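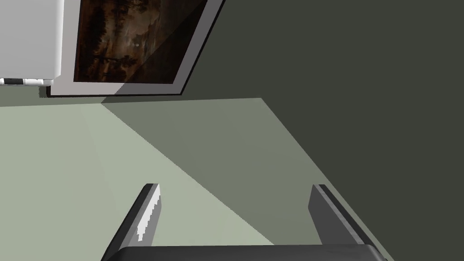 Quyên Thái
Quick one, on my break. So Grolham is getting the arms in by December, and everyone at work has an opinion. Mine changes daily. We do 200 rooms a week between us, mostly tidying and resetting, and my wrists know it.
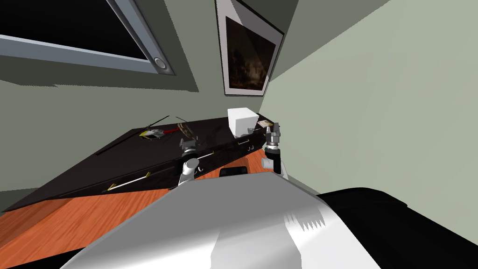 What bothers me is the rota. Fewer early starts, lovely. But 3 of us go on to "checking", same pay, and no one's said what checking is. Sitting at a screen? I'd miss the chatting — teh best bit of the job, really. Asked my manager. Got a leaflet.

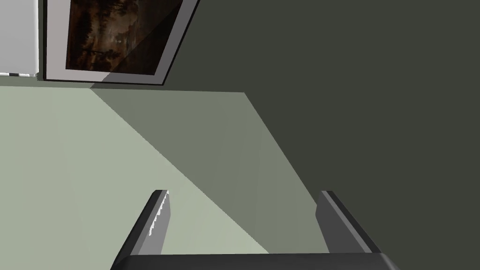 Gripper open, by the picture on the wall. Simulator view.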